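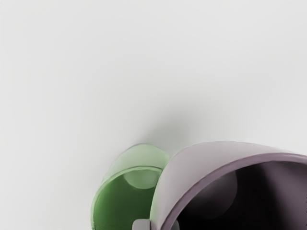 Sim gripper wont pick up the mug when the cup is touching it

Posted in Student Projects by flesthorpe_bots

Robotics club at Walton, our project is the cup sorting one. All in simulation, we dont have a real arm til October. Green cup and purple mug both end up on their sides, right up against each other. With one cup on the table it works fine. With 2 the fingers go for the spot where they meet and everything skids off. Ran it 300 times overnight, got 20 good grabs. Demo is Wednesday. Is it friction or are we aiming wrong?

Štefanec
Aiming, I'd bet. Sounds like your target is the middle of both cups lumped together. Segment by color first, you have green and purple so thats easy, then pick ONE and go for the side facing away from the other. Also check your collision shapes. If the mug is a solid hull then a finger can't go inside the rim, it just shoves. Ours did that for weeks. Swap in a hollow mesh or build the wall out of little boxes.

stillilville917
turn friction way up

flesthorpe_bots
Tried friction, now they stick together and lift as a pair, lol. Hull was solid tho!! Rebuilding the mug tonight, color thing after.

Walton_lab_2
Add a nudge move before the grab. Closed fingers, slow push on the green one, back off, look agian. Costs you a few seconds per run. Don't push near the table edge.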